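I have now died on stage in front of 42 people, and I'd like to tell you how it felt, because I paid good money for the lesson.

The lesson was at Sketis, an improv school above a dry cleaner, where I signed up in July after my sister told me I was "funny in the car." Being funny in the car is a real thing! I'm great at a red light. Put me under a spotlight with a stranger who has just announced that we're both dentists, though, and I go completely blank.

Our teacher was Kidus Worku, who has played the Pratonden late show for years and has the calmest voice I've ever heard on a person. First class, he had us walk around the room and name things wrong. You point at a chair and yell "soup." Ten minutes of that and my brain felt like it had been rinsed. I loved it. I also went home and called my husband "lamp" by accident, so be warned.

By week four I'd been paired with Zaid Najjar, a payroll guy with an incredible gift for playing horses. Any scene, he'd find a horse in it. We did one set in a submarine, and I was so proud of my captain voice, and then I heard the whinny behind me (I'm still laughing typing this).

The graduation show was at the Wolde, an 80-seat room with a bar at the back and a pillar right where you want to look. Kidus told us the troupe he came up with once played to 2,000 at an outdoor festival and that it was much easier, since you can't see anyone's face. In the Wolde you can see every face. My mother's was in row two. 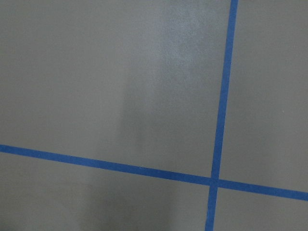

So the suggestion we got was "bagpipes." I stepped out first, opened my mouth, and said, "Well, I've finished the bagpipes." Finished them how? Building them? Eating them? I had no idea, and I stood there for what felt like a full tax year. Then Zaid trotted in and ate them out of my hands. Biggest laugh of the night, and all his.

I've signed up for level two. It's 10 more weeks, and Kidus says we'll be working on silence, which I feel I've already got a head start on.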